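Skidard path inspection unit: hire and purchase

Equipment > Grounds and paths > Survey

The Skidard is a small wheeled unit that travels along a paved path at walking pace and records the state of the surface. It marks cracks, lifted edges and places where the verge is creeping in, and it sends a list to whoever plans the repairs. We stock it, we hire it out and we service it. We would also like you to read this page to the end before you order one, as we have had two back from customers who had been told by someone else that it would replace their path walkers. It won't.

What it does well

Long, plain stretches of asphalt. The unit keeps a steady line, it doesn't get bored, and it gives the same crack the same grade on every visit. People don't. When Nana Yakubu's grounds team at Torovport ran it beside their own walkers, the two walkers disagreed with each other on nearly every lifted edge. The Skidard at least disagreed with both of them in a consistent way.

It also keeps good records. If someone makes a claim after a fall, you can bring up what the surface looked like on the last run, with the grade it was given.

What it does badly

Leaves. Wet leaves above all, which it reads as surface damage or as nothing, depending on the light. From November until the paths have been swept you should expect a long list of faults that aren't there.

Loose grit at the edge of a path is often graded as a broken edge. Old paint marks are sometimes logged as cracks. Low branches, leaning trees, broken fencing and dumped rubbish are outside what it looks for, and a walker notices all of them without being asked.

The maker, Skindamska, says the next software release will deal with leaves. The last two release notes said so as well. We will change this page when we have tried it.

What changes for the staff

The brochure says the unit "frees your team for higher-value work". We asked three customers what that had meant in practice.

At Torovport it meant that one morning round became a checking round. A walker goes out with the fault list and looks at each entry. Paula Mocanu, who has walked those paths for years, told us she covers the same ground as before but spends more of it looking down at a phone. She has asked for the list on paper and now gets it that way.

At Zakaria, where the paths cross a works site, the walkers were moved to drainage and the checking was left to a supervisor, Dae-han Heo. He cleared the list at his desk for the first month, then found he couldn't judge half of it from the pictures and went back outside. Two of the walkers are now back with him part of the week.

The third customer asked us not to name them. They cut a post and then hired a contractor.

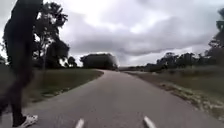

On foot along an asphalt path under heavy cloud.

If you are planning hours around this machine, our advice is to leave them as they are for a full season and see what the list looks like. Tell the walkers before it arrives, and let them decide which faults matter. They will be the ones going out to look.

Specification

Model: Skidard 824
Weight: 31 kg
Surfaces: asphalt, concrete, close-laid paving. Not gravel, not bark
Path width: 100 cm or more
Controls: tablet, supplied
Supervision: one trained person within sight on any path open to the public

That last line is in the maker's own manual. Anyone who quotes you a saving with nobody present has skipped it.

Price

Purchase: £2,577 excluding VAT, with tablet and charger. Fault list software is charged by the year on top. Ask for the current rate, and ask what happens to your records if you stop paying. At present you can export them as a plain table, without the pictures.

Hire: by the week, delivery extra. We suggest hiring first, and picking a bad week.

Training: half a day at your site for up to four people. Please send the people who walk the paths as well as their manager.

Questions

Technical and servicing: Jonatan Nordin
Hire bookings and returns: Savvas Vlachopoulos

Page last checked Sep 9, 2025. Prices may change.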